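4.2 Holding behavior of pension funds during price declines

The second question is whether pension funds sell their digital asset positions when prices fall. We used the quarterly filings of 207 funds that reported a direct or indirect holding in at least one period. Funds that held only through a feeder product, such as the one run by Cloutier, were kept in the sample but marked separately. The procedure follows Riedl's earlier work on gold, with one change: a position counts as reduced only if the number of units falls, whatever happens to its market value.
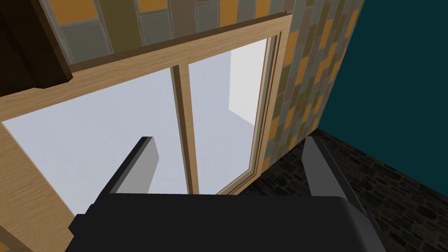
Most of the funds in the sample did not reduce their positions in the quarter after a decline. Of the 100 largest, 20 sold units and the rest either held or bought. The smaller funds sold more often, and the difference remains after we control for the share of assets held in cash. Allocations to early-stage technology companies were treated as a comparison group. These include software, medical devices and robotics firms. Units in these companies change hands rarely, and the comparison should be read with that in mind.

The Lalstead and Damau funds need a separate note. Both changed custodian during the sample period, and the transfer appears in the filings as a sale followed by a purchase. We matched the two entries by hand and removed them. Leaving them in raises the share of sellers slightly but does not change the sign of any estimate. 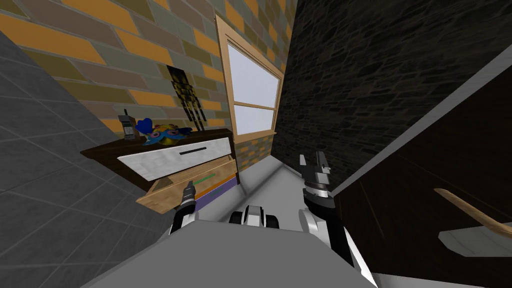 A further problem is timing. Filings show positions at the end of a quarter, so a fund that sold in January and bought back before the end of March looks the same as one that did nothing. Kallholm publishes monthly figures, and we used these to check for such round trips. We found few – too few to explain the result – but the check covers one manager only. Urs Riedl kindly shared the code used to read the older filings.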